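# Tidying chores you can hand to a machine, and how to set them up

Last revised in January by Lionel Sugden, Hindanside workshop pages.

Readers keep asking whether a robot arm can clear a worktop or sort small parts yet. The short answer is that it can do parts of the job, slowly, if the job is laid out to suit it. These notes apply to a bench-mounted arm with a two-finger gripper. Most of them also make the work easier by hand.

## What works now

- **Picking one item off a clear surface.** Reliable with rigid objects that have two sides to grip. Natalie Rudd logged 1,568 picks on the Bainbridge bench, and most of the failures were thin items lying flat: washers, lids, teaspoons.
- **Dropping into an open container.** Easier than placing. Let go above the rim and accept wherever the item lands.
- **Repeating a fixed move.** Good for decanting the same parts into the same tray.

## What doesn't work yet

- Folding anything larger than a tea towel.
- Sorting a mixed drawer. Items overlap and the arm drags out two at once.
- Wiping round taps.
- Washing up by hand. Wet crockery slips, and few grippers are sealed against water.

## Laying out the bench

1. Clear a work area 600 mm wide. Anything inside it that isn't part of the job will sooner or later be knocked.
2. Use a plain matt surface. Gloss laminate throws reflections that the software may read as edges.
3. Keep the lighting even. A single desk lamp gives hard shadows; bounce it off a wall or ceiling.
4. Stop the container sliding. Two strips of non-slip shelf liner are enough for a light basket.
5. Set the container square to the bench, with its long side facing you. If you turn it by 90 degrees, the taught positions must be turned as well.

## Choosing a container

Rigid plastic boxes are the simplest, as the walls don't give when a finger touches them. Woven baskets are acceptable if the rim is firm. Check the weave for loose ends before use – a fingertip will catch one and lift the whole basket.

Depth matters more than length. The fingers need to reach the floor of the container without the housing touching the rim. Measure from the fingertip to the widest part of the gripper, and choose a container shallower than that. Callum Oakley uses the Favik shallow trays for screws and keeps the deeper Grumen tubs for items that go in and stay in.

Getting things out again is the harder half. An item lying against a side wall leaves no space for the second finger. Start with one item well away from the corners, and add more once that is dependable.

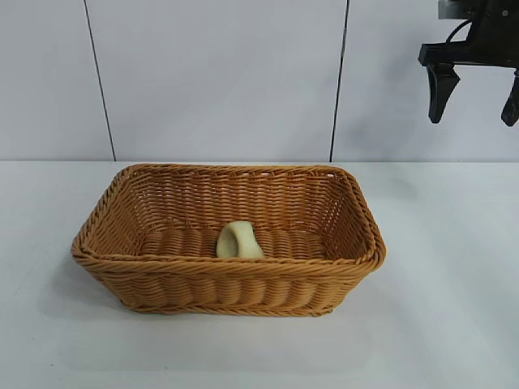 *Woven basket with a single pale, ring-shaped item inside; gripper open, clear of the rim.*

Rings and loops can be held across the outside or with one finger through the hole. Try the outside grip first. It tolerates a small error in position, whereas a finger that misses the hole pushes the item away.

## Before leaving it to run

- Run the full move at the slowest speed with the container empty.
- Check that the cable has slack at both ends of the travel.
- Keep a hand near the stop button for the first ten cycles.
- Put glass and knives away by hand.

Corrections to Lacey Lambert, please, with the gripper model and the container depth in millimetres.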